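Zostham Evening Classes
Learning to Learn, handout 4: practising in small pieces

Welcome back, everyone, and thank you for bearing with the heating last time. We talked a good deal about why a skill that looks like one thing (making a pastry case, say, or reversing a car) is nearly always a bundle of smaller ones, and I promised to put it on paper for those of you who like to read at home.

The old advice was to do the whole job over and over until it came right. It does work, after a fashion, but you spend most of your time on the bits you can already do! Try picking the one awkward part and giving it 10 minutes by itself, then have a rest, then put it back among the rest of the job.

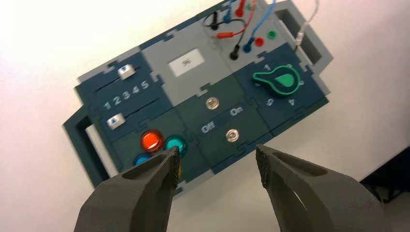 Fig. 1. Task board with buttons and switches, seen from above.

Mixing things up helps too, even though it feels worse while you're at it. If you have 20 minutes, share them between two or three parts and keep swapping.

For next time, please choose something you do at home and write down its parts, however small or silly they seem. The Morgan chapter is in the blue folder, and we start again in September with forgetting.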